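Gillano bench log, Mesemik shared workshop
19 February 2018

Carrying on from the last entry. The two-arm cell is still on the wood-top table, baskets along the far side, same sorting job: chargers to green, timers to orange, hourglasses to yellow. Aim for this session was to find out why the right arm misses chargers that are not lying flat, and to get the handover zone in the middle of the table under control before anyone spends more time on the planner.

State at start. Both arms homed without complaint. The Ladimel driver boards were reflashed last time and the left one came up with its old joint limits. It had kept the backup file in preference to the new one. Deleted the backup, power cycled, limits now correct on both. If the left elbow stops short of the orange basket again, check this first.

The Cuautle logger has 419 attempts in it from the previous sessions. Went through the failures by hand before touching anything. Most of the misses on chargers fall in one group: the object is resting on a side and the planner has taken the outline as if it were lying on its largest face. The approach angle is then wrong by a quarter turn and the fingers close across the long dimension, which is wider than the usable opening. 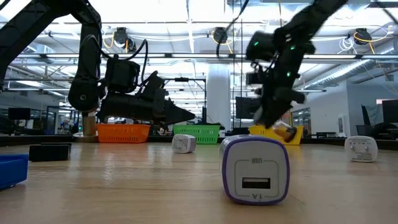

The pose estimate has only a few resting states for a charger. Flat was handled. Side-down was in the table but had the same grasp attached as flat, probably copied and never edited. Prongs-up was handled. Upside down was not separated from right way up, which does not matter for the grasp but does matter for the placement, as we want the prongs upward in the green basket if possible.

Edited the grasp table:

side-down, port end toward the operator: close across the narrow faces, wrist rolled a quarter turn
side-down, prongs toward the operator: same, but approach lower so the fingers clear the prongs
flat: unchanged
prongs up: unchanged

Closing force left alone. Speed left alone. I did change the settle time between end of descent and start of close, which was set so short that the right arm was still ringing when the fingers moved. Now 300 ms. The left arm does not need it, but I set both the same so that the logs can be compared.

Fingertips. Fitted the new set of pads. The old ones had gone shiny. The replacement sheet is 4 mm and the fingers now meet before the controller thinks they should, so zero has to be taken again with the pads on. Do this with the gripper closed by hand and the drive off. Doing it with the drive on makes the current limiter trip and you get a zero that is off by whatever the pad compressed.

Wrist camera. The exposure was being set automatically and followed the overhead lights in the table top, so every time the wrist tilted toward the rear the objects went dark. Fixed exposure now, set with the wrist pointing straight down. White balance fixed as well. The colors of the chargers hold much better from one approach to the next. The white bodies still clip when they fall in a bright patch of the wood, and I have not found a setting that cures this without losing the black devices. Turning the table slightly relative to the lights might help. Not tried. A matte sheet over the top would help more and would also change the friction, so all the sliding cases would need to be done over.
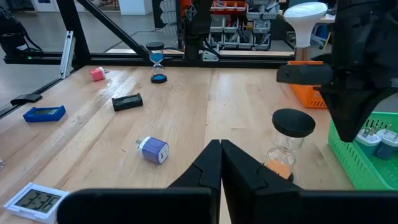 Hourglasses are a separate problem from the chargers. The detector works on the colored part and the colored part moves. Depending on which way up the thing was last put down, the sand can be in the lower bulb or the upper one, and the box that comes back is centered on the sand with the clear half left out. The orange one to the right of the fingertips has its sand at the bottom, and the gripper's own right finger hides part of the base, so the estimate gets pulled down and then clipped. The blue one near the far edge has bright blue sand in the top bulb and its upper half lies over the black rail, where a black cap has next to no contrast. Two opposite errors from the same type of object in a single view. I have switched the anchor from sand to cap wherever the cap is found with reasonable confidence, and to a fixed offset from the sand where it is not. The fixed offset is a patch. It needs to know which bulb it is looking at, and at present it guesses from the height above the table.

Mask for the gripper fingers in the wrist view redone after the pad change. The old mask was drawn tight to the old pads and left a thin dark sliver along each finger that the detector liked to call a timer. The new mask is generous. It costs a little of the view at the bottom and that is acceptable.

Notes on the baskets. The slotted walls give bad depth from any low angle. The planner was treating the front wall as partly open and occasionally cutting the corner on the way in. Replaced the measured baskets with plain boxes in the collision model, front wall solid, rim height taken with a ruler. The yellow and orange models share a size, the green has its own. The baskets themselves are only pushed up against the rear border and can walk if bumped, so their positions are read again from the fixed camera at the start of each run. If one is missing from the read the run does not start. I would like pegs or a strip of something to locate them. Tape leaves residue on this top. 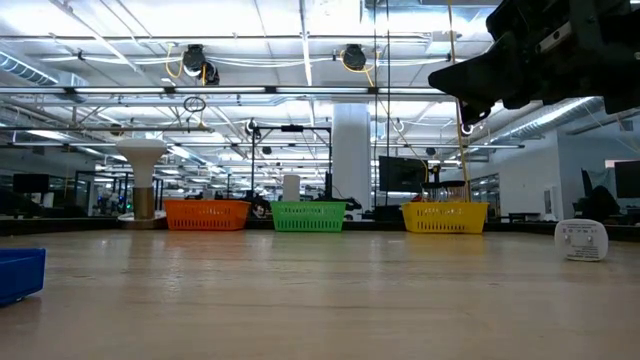
Fixed camera. Right gripper empty over the table, charger on its edge to the right of the yellow basket.

Charger on its edge is the hardest of the resting states for the fixed camera. From the front it presents the prong face square on and there is very little to say how deep the body is. The planner wants depth before it will commit. I added a second look from the wrist for this case only: go to a point above, look down, then decide. It adds time to the cycle. For flat objects the second look is skipped.

Also relevant to anything near the right border: the approach is limited by the border on one side and by the yellow basket on the other, and the wrist housing is wider than the fingers by a good margin. The collision model had the housing too small. Measured it and corrected. The planner now refuses a number of poses it used to accept. Some of those were fine in practice, but I would sooner have refusals in the log than a cracked housing.

Cables. The wrist cable on the right arm needs more slack at full roll. The new side-down grasp uses roll that the old one did not. Moved the tie one position back along the forearm and ran the wrist to both ends of its travel by hand before powering. No pull at the connector. Left arm tie moved to match. Whoever is next in should look at the left tie again after a long run; the edge of the bracket is sharp and I only took the worst of it off with a file.

Handover zone. The middle of the table belongs to neither arm. Until today the rule was that whichever arm planned first got it, which meant the slower planner sat and waited with its gripper open, and then timed out. Changed to a reservation held in the Cuautle scheduler. An arm asks for the zone, gets it or does not, and if it does not, it picks something from its own side. The zone is released when the wrist is back above basket rim height, not when the object has been dropped. Early release is tempting but both elbows come through the same space.

One side effect: with few objects left and all of them in the middle, the arms take turns and the throughput is that of one arm. Acceptable for now.
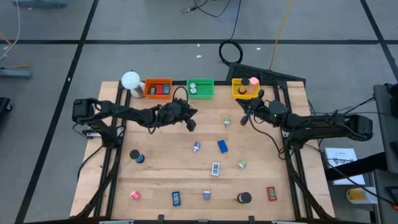 Layout and start conditions

Mixed scatter is the test layout from now on, in place of the neat rows used up to July. Objects go down by hand in whatever orientation they land, with some close to the near side of the table and some between the grippers. Baskets may start with items already in them. The drop planner has to cope with that, and the green basket is the one to watch: plugs stacked against one wall with the rest of the floor clear is a fair start condition, and the drop point should go to the clear part. At the moment it goes to the basket center regardless. In the orange basket the center is often taken by another timer.

Near edge: the small black brackets on the front bar stick up far enough to matter for anything lying right behind them. They are not in the collision model. Added them as two blocks, slightly oversize. This removes a thin strip of table from reach. Keep objects back from it when setting up.

Round pieces with a black lid seen from the end are classed as unknown and left where they are. That is the correct behavior for now. An unknown should stay on the table and be reported at the end of the run.

Colors: do not use them for class. Red and blue each turn up on more than one kind of object and an old rule in the detector still gave red to timers. Rule removed. The green chargers were being confused with the rim of the green basket when carried over it, which only affected the drop confirmation. Confirmation now ignores color and looks at finger width.

Configuration saved as gillano rev 2, old one kept beside it. The log folder has the edited grasp table and the mask file. The ruler measurements for the baskets are on the inside cover of this book.

To do

Locating strip for the baskets, no adhesive on the table top.
Drop point from free space in the basket.
Upper or lower bulb decision for the hourglasses, replacing the height guess.
File the left bracket properly and put sleeve on the cable.
Check whether the Ladimel boards write a new backup on every shutdown. If they do, the joint limits will revert again.
Order pad sheet. There is enough left for one more set.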